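What the Fridge Costs in Jutness

Power bills in Jutness rose again in October, and many households went looking for savings in the wrong room. They turned down the heat and switched off lamps. The refrigerator, running day and night, got little thought.

At Brutari, a repair shop on the road to Dranero, most of the fridges brought in are at least 13 years old. Many have worn door seals or dusty coils. Both make the motor run longer, and both can be fixed in under 2 hours. 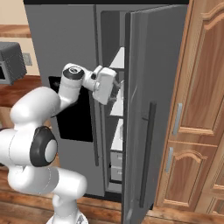
When to replace

Age alone is a poor reason to buy. The shop's rule is to repair a fridge up to 15 years old unless the compressor has failed. After that, parts get hard to find.

Size matters too. Families often trade up to a wide side-by-side, then keep the old fridge plugged in down in the basement. Running both can wipe out any savings from the new one.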